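Queue Times at the Nustell Print and Copy Room
Final project report, Introduction to Statistics 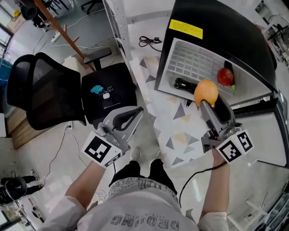

Figure 1. Work area with a black office chair.

1. Background
Students at Nustell College often complain about waiting in the print room, mostly in the hour before morning classes. The room has 2 printers, both on the same queue. We wanted to find out whether the wait depends more on the number of people in line or on the size of the print jobs.

2. Data
The print server keeps a log of every job, with the time it was sent, the time it finished and the page count. We were given the log for March, with user names removed. It held 3,331 jobs. We dropped 361 of them, mostly jobs that were canceled at the release station or had no finish time. Test pages were dropped too.

Wait time was taken as the finish time minus the time sent. This is not perfect – a student may send a job from the library and walk over later – but the log had nothing better.

3. Method
Jobs were sorted into 8 groups by hour of the day, from opening to late afternoon. For each group we found the median wait and the median page count. We used medians because a few very long jobs pulled the averages up. The tables were made in a spreadsheet and checked by hand against the log.

4. Results
The longest waits were in the first group of the day, as expected. The second longest were just after lunch, when fewer jobs were sent but the page counts were higher. Late afternoon was the quietest time. Within the morning group, short jobs stuck behind a long one waited much longer than other short jobs.

5. Discussion
Job size seems to matter at least as much as the number of jobs. Sending long jobs to one printer and short jobs to the other might help in the morning. We could not test this, and one month of data from one room is a small base. Jams and paper refills are not in the log either, so some long waits may have nothing to do with the queue.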